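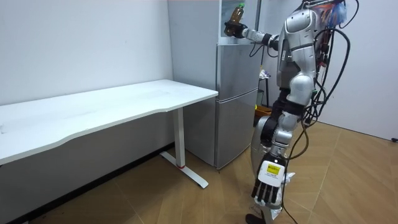

Figure 4. Humanoid holding the task bottle at the upper compartment of the refrigerator.

4. Refrigerator Station: Set-Up and Practice Runs

This section applies to student teams of the Lustanham Robotics Club preparing for the Hatari Household Challenge. It replaces the sheet issued in October. Teams must complete Section 3 (Power, Cabling and Emergency Stop) before beginning work at this station.

4.1 Before the Session

1. Sign the station log and enter the team name, the operator and the safety monitor. One person may not fill both roles.

2. Confirm that the refrigerator is unplugged. The station is used for handling practice only, and the appliance is not to be run during club hours.

3. Check the cables behind the robot from the shoulder to the floor. They must hang free of the arm joints and must not pass under either foot.

4. Press and release the emergency stop. The status light on the control laptop should change to red, then return to amber after reset.

CAUTION: Do not reach between the robot and the refrigerator while the arms are powered. Hand the bottle to the gripper only when the operator has called "hold" and the safety monitor has repeated it.

4.2 Positioning the Robot

1. Turn the robot to face the refrigerator. Use the Sisay alignment page on the laptop to confirm its heading.

2. Measure 800 mm from the front of the lower door to the center of the robot base. Adjust the position with arm power off.

3. Lower both arms to the rest position. The arm not in use stays at rest for the whole run.

4. Open the upper door fully by hand and make sure it stays open without support. The lower door remains closed throughout.

Note: The desk beside the refrigerator is not to be moved. Its position is stored in the practice map, and any change means that the map must be recorded again.

4.3 Placing the Bottle

1. Load the Gundel placement routine and set arm speed to 32 percent. Higher speeds require written approval from Mr. Mkhize.

2. Close the gripper on the bottle and wait for the grip reading to settle. If the reading falls below 47, open the gripper and begin again.

3. Raise the arm until the base of the bottle clears the floor of the compartment.

4. Move the bottle in, lower it, and pause. 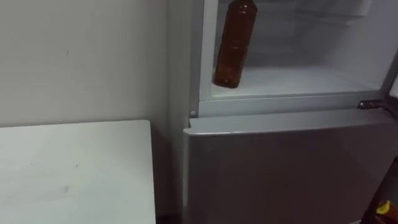 5. Open the gripper only after the bottle is standing upright on its own base. A bottle that leans against the liner is scored as a failed placement, even if it does not fall.

6. Withdraw the hand in a straight line toward the robot. Do not rotate the wrist until the fingers are clear of the door bracket.

7. Record the result in the station log. A team may make 7 attempts before giving up the station to the next team.

CAUTION: If the bottle falls, press the emergency stop before picking it up. Wipe up any spill at once and keep liquid away from the cables.

4.4 Closing the Station

Return the arm to rest, switch off arm power and close the upper door by hand. Damage to the liner, hinges or gripper fingers must be reported to Ms. Potgieter on the same day, using Form B at the back of this guide.

Section revised Feb 7, 2025. Approved by Mandla Mkhize, Faculty Advisor, and Shireen Potgieter, Laboratory Supervisor.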